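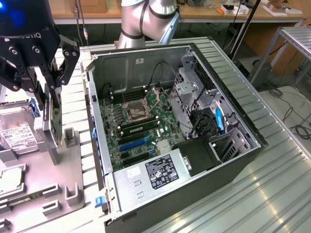
Figura 2. Torre de sobremesa abierta, con la placa base y la fuente de alimentación a la vista.

3.2. Reutilización en centros escolares

El programa Tukcombe revisó 375 equipos de sobremesa retirados por oficinas municipales. De ellos, 300 se destinaron a aulas de secundaria; los demás sirvieron como fuente de piezas – sobre todo memoria y unidades de disco.

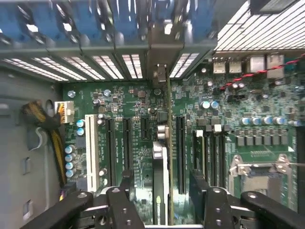

La demanda de los centros se concentró en diciembre, antes del cierre presupuestario. En el distrito de Weltetti se entregaron 130 equipos, casi todos para aulas de informática. El coste de transporte quedó a cargo de cada centro y no se incluye en la comparación con la compra de material nuevo.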